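How I Do the Monthly Hand and Wrist Check on Our Norkano

I've been looking after the Norkano at our Dolside shop for a while now, and people keep asking me how I do the monthly check on the hands. So I finally typed it up! It takes me 60 minutes if I don't get interrupted (I always get interrupted). You'll want a flashlight, a soft brush, lint-free cloths, a small hex driver and the torque sheet that lives in the Ibarra binder.

Start with the robot powered up but in hold mode, with the E-stop where you can reach it. I bring both arms forward and down into the service pose, hands facing each other, and then I just look for a minute. Fingers first, then the wrists, then the shells. If one hand sits crooked compared with last month, write it down before you touch anything.

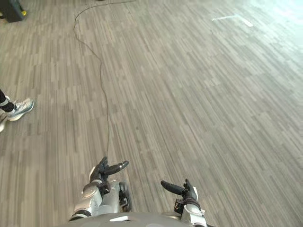

Cables are where I've found most of my trouble over the last two years. Go along the wrist module with the flashlight and follow the line with your eyes all the way back, looking for shiny spots, flat spots or a clip that has let go. Then do the same with anything on the ground. A thin dark cable lying loose across gray striped planks like ours is super easy to miss, especially when it wanders right up to the fingertips, so I move it well clear before I let the arms travel. I rolled over one in July and spent the whole afternoon chasing a fault that was really a pinched connector. Ugh.

Next, run the slow open-and-close routine. I do 24 cycles per hand and listen more than I watch. A steady hum is fine. A tick that comes at the same point every time usually means grit in a joint, and that's your cue to hit E-stop, lock out, and get the brush in there. Dry brush only! Ľudovít Šimko, who trained me, used to say a wet cloth near an open joint would cost me a week's lunches, and I still owe him for one.

After that comes the soft contact test. Pick something with some squish to it, bring the finger in at the lowest force setting, and go up a little at a time. You want the finger to press in smoothly and stay put. 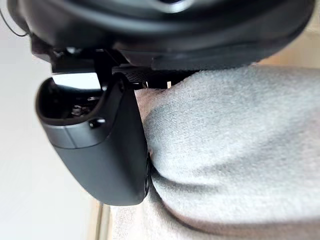

If the reading jumps around while nothing is moving, back off and zero the sensor again from the Clollanstead menu (Tools, then Contact, then Zero). Wait for the beep. Then repeat the press from a slightly different angle. I also check the finger for fuzz at this point, because fibers love to collect around screw holes and seams.

Last thing is the fasteners. Lock out first, then check each one against the sheet and don't go by feel. Anything that turned goes in the log with the date, and if the same screw turns two months in a row I replace it.

The finger pads get swapped at 400 hours no matter how good they look, and I order the new ones at 200 because shipping has been slow. Old pads go in the bin under the bench, please, not back in the drawer with the new ones.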